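Home | Log | Parts | Teams | Calendar | Older entries

13 March 2024

Altside build room, student arm project. Short session, half the group at the Gretutby heat.

Started w/ the grasp script from last week. Still set to old table height, so first run stopped 14 mm high. Changed it in the config, NOT in the script, please leave it there.

Task for the competition is bowl to shelf, 50 points if it's set down upright, 22 if it tips. Oláh team goes for the rim, one finger in one out. We said we'd do the same but the year tens want to try from the side. Fine, let them try, they write the code for it.

Bromeo board dropped off usb twice. Swapped cable, ok after. Label the bad one!!

Wrist camera next. Steel bowl on white table, white panels behind. Edge finder goes for the brightest thing it gets, so the streak inside the bowl wins over the rim. Threshold at 40 for now, saved as bowl_b. 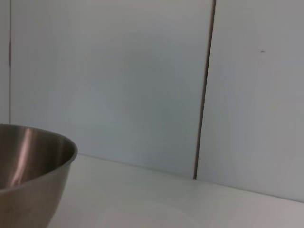 Next thing to try is fitting an arc to the rim and throwing away anything straight, that shoud also get rid of the panel gap, which it keeps calling an edge. Two of the students have a half working version on the club laptop, not pushed yet.

To do
- push the arc code
- gripper pads, new set
- ask Gretutby if we can bring our own lamp
- battery charger back to cupbaord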